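Ticket 1000-78: Hand-held grippers, jaw position reading drifts on thin packaging
Project: Fateo
Opened by: Valtteri Riihimäki
Opened: June 11, 2019
Component: Grestura hand unit (pair), Mekley controller
Priority: Normal
Status: Closed, with follow-up

Problem

Comparing the Grestura hand units against the older Fehr pair. With the Grestura units the right channel reports the jaws as partly open after a full close. The error grows over a session and is up to 3 mm by the end. The left channel stays where it should. The Fehr pair does not do this on the same controller with the same objects.

The drift is worst with bags and wrappers. On stiff items it is hard to see in the log, as the jaws stop on the object before they get near the closed end of travel.

Steps to reproduce

Start the Mekley controller and let it sit until both channels show ready.
Close both grippers on nothing and zero both channels.
Pick up a wrapper with the left, hand it to the right, put it down. Repeat 30 times.
Close both grippers on nothing and read both channels.

Expected: both channels at zero.
Result: left at zero, right reads open.

Checked so far

Controller restarted between runs. No change.
Logging rate lowered. No change, put back to the default.
Left and right inputs swapped at the controller. The fault moved to the other input, so it follows the hand unit and its cable. Controller inputs ruled out.
Mounting screws on the top plates checked on both units. All tight.
Jaws cleaned. No change.

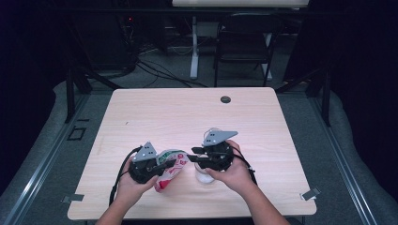

The Fehr pair was set aside at this point and the rest of the work was done on the Grestura units only. The aim was to separate the hand unit from the cable, as the swap at the controller moved both together. Each unit has its own cable and the connector at the gripper end is the same on both sides, so the cables can be crossed without opening anything. One thing to watch is how the cable lies. The left one loops out and comes down along the forearm, while the right one arcs out and hangs beside the hand. Any pull on the hanging one goes to the connector. The wrapper and the clear cup were kept as the two test objects, soft and stiff, so results can be read against the earlier runs.

Update 1

Cables crossed at the gripper end, controller end left alone. Same 30 handovers. The drift now shows on the left unit. The right unit is clean. The fault is in the cable or its connector.

Update 2

Suspect cable put on the bench with the unit clamped and the jaws closed. Reading is steady with the cable at rest. Bending the cable mid-length does nothing. Pulling sideways at the gripper end moves the reading, and it does not always come all the way back when released. Good cable under the same pull: no movement.

This also accounts for the wrapper result. A handover of a soft item needs more wrist turning than picking up a cup, so the connector gets worked more.

Update 3

Asked whether the Fehr cables would fit, for a quick test. They do not. The Fehr connector has a latch and the Grestura one is a plain push fit. Noted in the comparison sheet under cabling.

Workaround

Tape the cable to the forearm a hand's width back from the gripper, with enough slack to turn the wrist both ways.
Zero both channels before each session and again after any break.
If the right channel reads open on an empty close, stop and reseat the connector. Do not correct the offset in the log afterwards.

Resolution

Suspect cable replaced from spares and marked as faulty. Handover test repeated with both cables taped: both channels back at zero. Repeated untaped with the new cable: also at zero, but the run was short, so the tape stays for now.

Runs recorded since February with the old cable on the right side have been flagged in the index. Gripper width on the right channel should not be used from these. Camera data is not affected.

Follow-up

Ask Grestura if a latching connector is available for this unit.
Print a strain relief clip that uses the existing screw holes. Grey filament is fine.
Long run with the new cable, untaped, before the Fehr pair is returned to the store. Assigned to Valtteri.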